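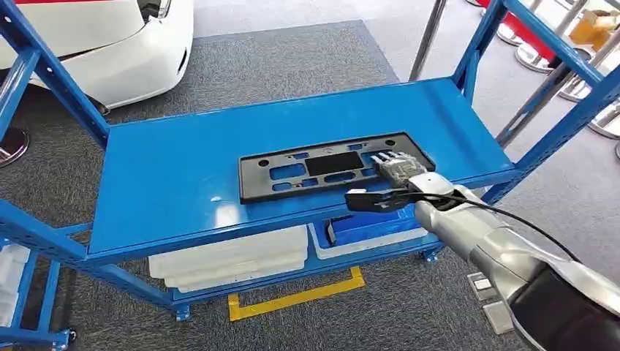
Skistolau map kit, classroom license, used since December with two sections of 4th grade. Writing this fast between planning period and bus duty so forgive the mess.

Short version: good tool, bad export, buy it if your kids have their own laptops. Skip it on tablets.

What it is. A web thing for building story maps. You pick a base map, drop stops, each stop gets a card with text, a picture, an audio clip if you want. Kids scroll, map moves. Same basic idea as the others, but the cards are bigger and the menus are a lot smaller. That second part is why I picked it over Cemine, which we had last year and which took me two full class periods just to get everybody to the same screen.

## Setup

Fast. Class code, kids type it in, done. No student email needed. I had both sections in by the end of one morning. One kid got into the wrong section and there's no move button, you have to remove and re-add, and his stops don't come with him. Save first!! There's a line about it in the help pages, way down.

## Base maps

Street, terrain, satellite, plus a plain outline one that I use the most. Rivers on the terrain map are great. You can turn labels off, which I love for quizzing. County lines are there but very faint on the projector, had to close the blinds and even then the back row was squinting.

Historic maps are an add on called Flonisska. You upload a scan, pin the corners, it stretches to fit. Works okay with a clean scan. With our old railroad map it came out bent like a potato chip and I gave up after the third try. It's included in the classroom license so no extra money lost, just my evening.

## Stops and cards

The good part. Click, type, drag. 80 stops per map which is plenty for one kid and not quite enough for a whole class sharing. We did one big shared map of our watershed and hit the limit, then had to go back and merge stops, and you can guess how well that went over. Text on each card tops out at 378 characters. Weird number. At first I hated it, now I kinda like it, they have to pick what matters. My wordy writers complained for a week.

Picture upload is slow. Anything straight off a phone, go get coffee. Shrink them before class.

Audio is fine. Record button right on the card. Headphones with a mic or you get the entire room.

Undo only goes back one step. One! For nine year olds.

## Sharing

Link works, opens on a phone, parents could see it without making an account. Nice touch. You can also lock it so only people with the code get in, which is how our school wants it.

Export is where it falls down. PDF gives you one page per stop with a tiny map in the corner, same tiny map every time, not zoomed to the stop. Useless for the hallway. I ended up taking screenshots and taping them together. There's a data export too but the coordinates came out with lat and long swapped when I opened it in our other mapping program. Wrote to support, got a reply the next morning, said they know. Still swapped as of today.

## Tablets

Don't. Dragging a stop drags the whole map half the time. Pinch zoom jumps. We tried it for one lesson and went back to the cart.

## Teacher stuff

- Dashboard shows who's edited and when. Good.
- Comments on cards, yes. Comments on the whole map, no.
- Rubric tool, skipped it, used my own paper one
- The lesson plans by Kjærgaard that come bundled are solid for the rivers unit and pretty thin for everything else. Reading level seemed closer to sixth grade so I rewrote most of the handouts.

## Price

100 dollars a year for the classroom license, covers both my sections. Came out of my supply money. I'd pay it again, grumbling. If they fix the export and give me a real undo I'd stop grumbling. There's a free version too but it won't let two kids edit the same map, so for group work its no good.

4 out of 5. Would be a 3 if we only had tablets.

Bell's about to go. If you've gotten Flonisska to behave with an old folded map, please post your settings in the comments, I've got a box of them to scan before the railroad unit.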